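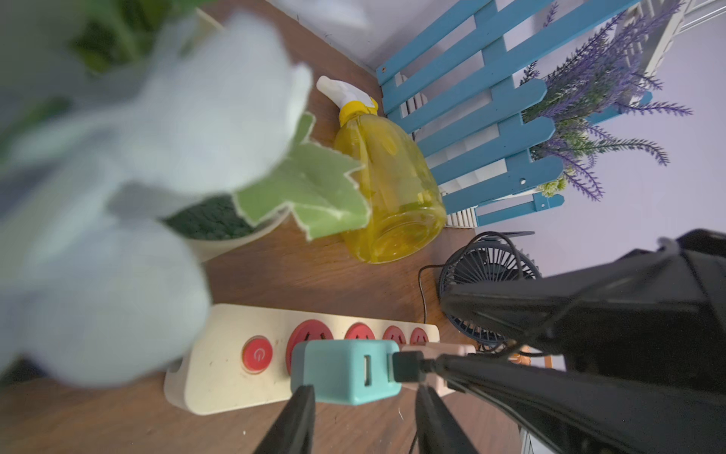

How long does it take before a person gets good at teaching a robot by remote control? For me it was two weeks of evenings before my runs stopped looking like a raccoon going through a backpack, and I'm still getting smoother every time I sit down.

I've been at this since July and I'm completely hooked. The arm is a secondhand Vikberg (bought from a guy in Cliteddale who threw in a box of spare cables), and I drive it with a small leader arm clamped to the edge of my desk. I move the leader, the real one follows, and everything gets recorded - joint angles, gripper opening, the view from the wrist. Then the whole pile goes into training and I find out what I taught it, good habits and bad ones together!

The current job is plugs and chargers on a power strip. I picked it because it looked easy. Oh boy. Picking up a block of foam is forgiving, you can come in crooked and it still works. A charger sitting in a socket wants the fingers square on both sides, and then it wants to go straight up, and my hand really does not like going straight up. I drift to the left. I never knew that about myself until I watched the playback.

I have 1,042 runs saved now. I threw out 189 of them last weekend, mostly ones where I stopped halfway to think. Those pauses are poison, by the way. If you hover over the charger for a few seconds making up your mind, the robot learns to hover too, and sometimes it just stays there. So I practice the move a few times with recording off, then go for it at a steady pace.

Other stuff I've changed lately:

I watch the wrist view while I drive, and keep my eyes off the real table. It felt awful for the first 17 runs and then it clicked. The robot only gets the camera, so if I can't tell where the fingers are from that view, it can't either.

I leave clutter on the table and shuffle it between sessions. Cords too. A black cord close to black fingers is a good test of whether you were really looking.

I slow down for the last bit before the fingers close. Fast on the way in is fine.

Grip force is the part I still can't feel properly. My leader arm has no feedback, so I go by the motor current readout and a lot of guessing. Zaritz left a comment on my last post about adding a spring to the leader's trigger, and I printed one last night. It's a bit stiff but I love it already - my closes are so much more even.

Next up is cord handling, with the 2 new fingertips I ordered from Negash. The softer pads should help with thin cables. I'll post the training curves once they've been through a full batch, ugly ones included.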